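Why I Stopped Trusting the Gripper Score
January 2021

I have been comparing grippers in simulation for long enough now that people write to me and ask which one they should buy, and I always feel a little bad about my answer, because I don't think the question can be settled by the gripper alone. Let me try to explain, and please forgive me if I wander.

When Esben Eskildsen and I set up the cable task last October, we did it the way everyone does. We took two grippers, the Trandinari and the Stodasness, put each on the same arm in the simulator, and ran the same routing job over and over. After 1564 attempts the Trandinari was ahead by 66 good runs, and we were very pleased with ourselves.
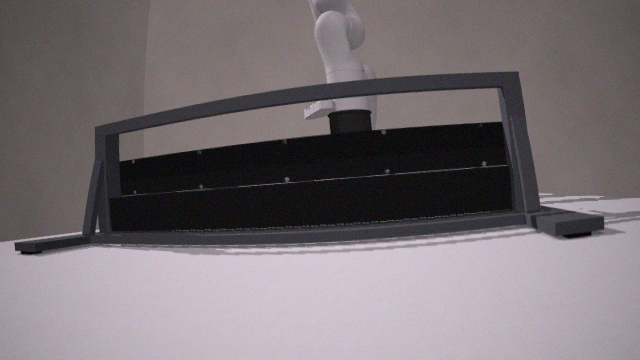 Then Esben, who is a patient man, asked what would happen if we moved the wrist camera. I said it wouldn't matter much (I really did say that, and he has been kind enough to bring it up only four or five times since). We tilted the view 10 degrees, kept the fingers and the controller the same, and the order flipped. The Stodasness won, and by more than it had lost before!

I think a lot of us treat the camera as a window and the gripper as the thing being tested. But a policy only knows about the fingers through what it sees of them. If a pair of short fingers sits nicely in view, they will look clever. Give them a worse view and they turn clumsy, and you end up writing a sad little paragraph about finger geometry that has nothing to do with anything.
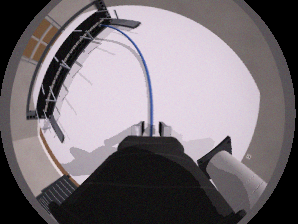

Cables make this worse, of course. With a block you can be a bit off and still close on it, but a cable is thin and bends where it likes, and a wide lens bends it some more. Even its shadow can pull a policy off to one side - we had a whole batch where the fingers kept closing neatly on nothing at all, a little to the left.

So here is my modest wish. When you publish a gripper comparison, run it with at least two camera mounts and show both sets of numbers, even when they disagree. We now use 4 mounts with the Iltomau controller, and yes, it takes most of a weekend. Our tables are uglier than they used to be and I like them a good deal better. Esben would still like a fifth mount, and I expect he'll get it by spring.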